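Tuesday, late

Long day on hangers again. I got in before eight and read through the log before I turned anything on. We are at 1,217 tries at hanging a garment since Wisomico took the contract, and 878 of those went in as done. I don't trust the 878. Done in our log means the garment was on the hanger and the hanger was on the rail when the timer stopped. It doesn't say how the thing looked. I went back over last week's and would have taken a good number of them down and hung them again if I were the one running the shop.

Morning was shirts. The arms pick up a hanger without much trouble now if it is lying by itself. Two hangers hooked together is still a mess, and I ended up pulling them apart by hand before each run, then writing "assisted" in the log. Fagundes, the laundry that wants the machine, has bins full of tangled hangers. I saw them when I visited. I put that in my notes at the time and I'm putting it here too.

Dark cloth gave the most trouble. On black fabric the system loses the neck opening and goes for any fold that looks like an edge. I moved the lamp twice. It helped the first time, and the second time it made a shadow on the rail that was worse than before. Moved it back.

Lunch at my desk. Read the Hekow brochure while I ate. They say their unit will do a family's laundry from basket to closet. There is a lot in between the basket and the closet. I do my own at home on Sundays and I listened to myself doing it this week: shake, find the collar, hanger in one side, then the other, pull the front straight. A shirt takes me a few seconds and I am usually thinking about something else. Our best clean run today was a little over two minutes, and I was standing there the whole time with my hand near the stop button.

So when my sister asks if it can do her chores yet, the answer I give her is no. It can do pieces of them. Moving a closed box from one place to another, yes, all day. Wiping a flat table, mostly. Anything that hangs, slides or turns inside out, only with a person nearby. I wouldn't leave it alone with a wool coat.

The shop floor is a different question and I think it may come sooner. Fagundes does almost 3,000 pieces a week and many of them are the same uniform shirt. The same shirt over and over is a much easier job than one family's clothes. They also don't mind if it is slow as long as it works through the night. I would still want the hangers delivered in a neat stack.

Afternoon we left the shirts and let it work at the rack with whatever was there. My feet hurt. Changed one finger pad, wrote up the log, forgot to order more pads. Do that first thing. 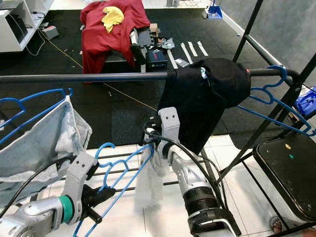
Curura, May

Garment over the rail, right gripper pressed against the lower part of it, blue hanger in the left. This is the stage where I would like to see what a person's hands do, so I plan to film my own tomorrow with the same hangers and go through it slowly. The step I want is getting from cloth folded over a bar to cloth with a hanger inside it. I never gave it a thought before this job.

Also need to ask if we can have wider hangers for the heavier things. Home by nine. Left my own laundry in the dryer.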